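Home Tips Kitchen Workshop Garage Ask Us Archive

Kitchen Tips for People Who Teach Robots to Tidy

By Amedeo Orlandini
March

When I started writing this column it was mostly about getting burnt rice off the bottom of a pot, and some of you still write to me about rice, which I love. But more and more of the letters come from people who are building or tinkering with a kitchen helper on their own time, two arms and a laptop and a lot of patience, and who want to know how to get the software to behave around a counter. I've been at this for a few years with my friend Brunello Guerra, who does the planning side while I fuss over the objects, and we've collected a drawer full of small habits. So this month the whole page goes to software. Put the kettle on, it's a long one!

Name things the way your family names them

Before you write a single task, walk along your counter and write down what everybody calls the things on it. We had a dish in our first list called "plate_round_small," and a week later Brunello added a "saucer" that was the very same object, and the planner spent a whole evening looking for the second one. One name per thing, in one file, and everybody reads from that file. If you have a word in the house for the chipped bowl, use it. You'll type it a thousand times and you may as well enjoy it.

Put the names in the same file as the sizes, too. A sponge with a name but no height is a sponge the arm will happily push through the counter.

Build the pretend kitchen small

Everybody wants to model the whole house. I did too (I spent one very happy Friday making a hallway). What you need on day one is one stretch of counter, the cabinet under it and a handful of things you'd find there anyway. Add the door later, and add it closed, and leave it closed until the arms can move a cup without touching anything else.

Our practice kitchen lives in Cunov, which is the name Brunello gave his little simulator setup after a long argument I lost. It has a granite-looking counter, a potted plant and a few everyday things to reach for, and that has been plenty to keep us busy all winter.

Give the counter some room between things, as well. When you're testing a grasp you want to find out about the grasp, and if there are six items shoulder to shoulder you'll be finding out about all of them at once. Start with one item by itself, then give it one neighbor, then crowd it.

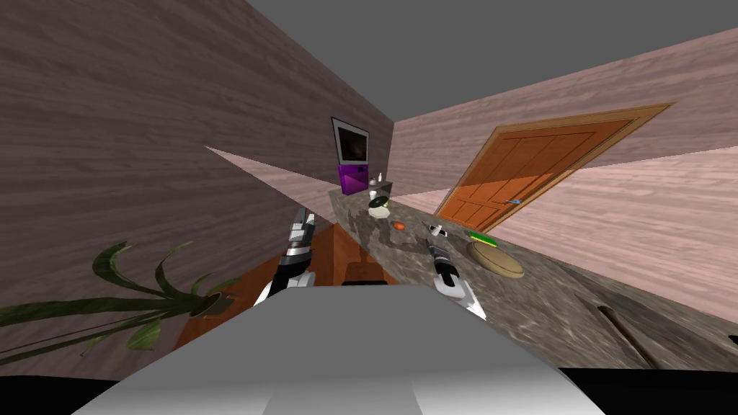

Both grippers out over the counter, with the sponge and the round board on the right.

The sponge against the board is my favorite warm-up. Two things touching, one on the edge of the other, and the perception software has to decide where the first stops and the second starts. Ours used to give them back as a single lump with a green end. If yours does the same, try these before you go changing the model itself:

Check the colors in your pretend kitchen against each other. A pale board and a yellow sponge bottom are close cousins under flat light, and you can turn the light a little and watch the trouble come and go.

Ask the detector for the outline along with the box. Boxes overlap all day long and mean nothing by it. Outlines will tell you much more.

Move the camera view sideways a hand's width and run it again. If the lump splits in two, your detector is fine and your viewpoint is poor, and you've saved yourself a weekend.

Thin things lying flat

Wooden spoons, chopsticks, spatulas, that whole family. They're hard for a gripper and hard for the software, for the same reason they're hard to pick up in oven mitts. The depth reading hardly rises above the counter, so the planner either doesn't see a spoon at all or sees a stain. We keep a separate grasp for these, and it comes in from above with the fingers nearly closed, straddling the handle a little way from its middle, wherever the weight sits. Brunello writes it as its own routine with its own limits, and I'd do the same. When we tried to make one clever grasp for cups and spoons together we ended up with something that was bad at both.

Slow the last bit of the way down. Our approach takes 300 milliseconds for the final stretch in the simulator and we were rather proud of it, until we tried to watch it and couldn't tell what had gone wrong when it went wrong. Now there's a "teaching speed" setting, and I leave it on far more often than I admit to him.

Who goes first, left or right?

Two arms are lovely and they are also two cooks in a small kitchen. The best thing we ever did was borrow the rule my aunt used on holidays: everybody has a side, and you ask before you cross. In software terms, split the counter into a left zone and a right zone with a shared strip in the middle, and let one arm at a time hold the strip. The arm that wants it asks, the arm that has it finishes and lets go. It's a simple lock and you can write it in an afternoon.

Then test the dull case where both ask at the same moment. Ours stood there being polite to each other until the program timed out. We settled it by letting the arm with the shorter trip go first, and the right arm on a tie.

If you're using Meveo for your planning (we are, on and off), the place to put this is in the step before the path is worked out. We had it after, for months, and kept throwing away perfectly good paths and making new ones.

Keep a tidy scene file

A scene file is a pantry. It starts neat, and then somebody shoves a thing in the back at eleven at night. Here's our pantry routine, which I do with coffee.

Take out anything no task has touched in the last batch of runs and put it in a second file called "shelf." Don't delete it, you'll want it back.

Open the scene and let everything settle for a moment before any arm moves. Objects placed a hair too high will drop, and objects placed a hair too low will jump, and a jumping cup is a funny thing to see once.

Save a copy whenever a task works. I put the task name and the word "good" in the file name. Brunello has a proper version system and sighs at me, and twice now he has come asking for one of my "good" files.

Write down your units at the very top. We lost an entire evening to a board that was 420 across in one file and had been read as something else in the next, so the arms were trying to work their way around a table the size of a barn.

Logs you'll want to read

Most logs are written by a program for itself. Make yours say what a person would say from across the room: reaching for cup, touched cup, lost cup. Put the numbers on the line underneath, for when you want them. My neighbor's boy, who is fourteen and keener than either of us, found a fault in our lifting routine by reading the plain lines aloud and noticing that we touched the cup after we'd already started lifting.

Keep the failures, please. We ran a batch of 125 tries at clearing the counter and my first thought was to save the nice ones and clear out the rest. The bad ones were where all the learning was. Sort them by the last plain line in the log and you'll usually see that they fall into two or three heaps, and the biggest heap is your job for next week.

Shuffle the lights and the clutter

When a task works, change something small that shouldn't matter. Turn the plate, swap the fruit, warm the light up, nudge the plant over so a leaf hangs in the view. Leaves are a wonderful nuisance. They're thin, they cross in front of things, and the software will sometimes treat one as a wall and plan a grand tour around it. We tell the planner that leaves may be brushed against and pots may not, with one line for each in the same file as the names.

Change one thing at a time, even when you're in a hurry. I say this as someone who is always in a hurry.

From the letters

A reader in Meireles asked whether it's all right to practice opening doors before clearing counters. You can, of course, it's your kitchen. I'd do the handle by itself first, with the door locked in place, and only teach the software to find it and close the fingers on it. Swinging the door comes after, and the arm has to travel along an arc for that, so make sure your planner knows where the hinge is before you blame the gripper.

Another asked about Biltunar, the grasp library. We've only used it for cups. It was good with cups. If you've tried it on cutlery, do write and tell me how you got on, and send your scene file along if you don't mind my poking at it.

Next month we're back to pots, and yes, the rice.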